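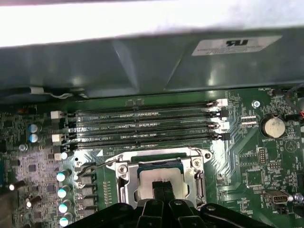

Home | Unit outline | Week notes | Lab bookings | Contact

Desktop Hardware Servicing: Notes for Session 4
Memory, socket and processor
Last updated: January

These notes go with the bench work in Session 4. Read them before you come in. The removal and refitting steps are assessed at the end of the unit and the bench sheet only gives the headings.

You need to have finished Session 3 (opening the case, isolating the power, storing the side panel). If you missed it, do the catch-up sheet first.

1. Before you touch the board

Shut the machine down, switch off at the wall, then pull the power lead. Hold the front power button in for a few seconds to drain what is left in the supply. Clip your wrist strap to bare metal on the chassis. Paint doesn't count.

Take off loose watches and bracelets. Long sleeves get rolled up.

Most of the bench machines are office desktops bought second-hand from Robles. They are not all the same model, so don't assume your neighbour's layout matches yours. Find the service label inside your own case and write the model on your bench sheet.

2. Shrouds and covers

Many office desktops have a metal or plastic shroud over part of the board. Some direct air, some carry a drive or a bracket, and some do both. Look for cables running beneath the edge before you lift or swing anything. The small ones are easy to pinch and hard to see.

If the shroud hinges, swing it to its stop and leave it there. If it lifts off, put it on the mat with the screws in the tray.

3. Memory slots

A DIMM slot is a long narrow connector with a key partway along. The key is off-centre, and the notch in the module has to line up with it. A module that won't go in is usually the wrong way around or the wrong generation.

Slot names are printed on the board beside or along each slot. The naming varies between makers. Copy the names exactly as printed, including underscores and numbers, as you will need them when you look up the fitting order.

On many boards with four slots the latches or the slot bodies come in two colours. The colours usually mark which slots are meant to be filled first, or which go together as a pair. Check the manual. The colour code on one maker's board can mean the opposite on another.

Fitting a module:

Open the latch at one end, or both ends if both move.
Hold the module by its short edges.
Line up the notch with the key.
Press down evenly on both ends until the latch closes.
Check from the side that it sits level.

It takes more force than most people expect the first time. If the board flexes noticeably, stop and ask.

Removing is the reverse. Modules go straight into an antistatic sleeve, one per sleeve, never stacked in the tray.

4. Socket and retention frame

The processors used in this unit sit in a socket with a metal frame that clamps down over the edges. A lever on the side holds the frame closed. The frame itself is screwed to the board and those screws stay where they are. You only work the lever.

To open: push the lever down slightly and out from under its hook, then let it rise under control. Keep a finger on it the whole way. Lift the frame.

To lift the processor: thumb and forefinger on the edges of the substrate, straight up, no tilting. Do not slide it. On the socket types we use, the fine contacts are in the socket and can't be straightened with the tools in the lab. Write off a socket and you have written off the board.

To refit: match the triangle on the corner of the processor to the mark on the socket, lower it in, and let go. It should sit flat under its own weight. Close the frame and bring the lever back under its hook.

5. Heat spreader and paste

The metal top of the processor is the heat spreader. Old paste comes off with isopropyl alcohol and a lint-free wipe, working from the outside in. Keep fingers off it once it is clean. The wipes are in the Feken dispenser by the sink.

New paste: one small dot in the middle. The cooler spreads it when you tighten the screws, a few turns each, corner to opposite corner.

6. Parts near the socket

The components grouped beside the socket mostly belong to the processor's power supply: capacitors, chokes, and small surface-mount chips. You won't be replacing any of them in this unit, but check for bulging tops, leaks or scorching, and note what you find.

7. Bench sheet 4

Fill in model, slot names, latch colours from the top slot down, and the processor marking. Draw the slots with their names and shade the ones the manual says to fill first. Hand in before you leave. The sheet is worth 20 marks.

Reading: Tedov workbook, pages 21 to 37.

Back to top | Vundby Technical Annexe, Room 251 | Copyright Vundby Technical Annexe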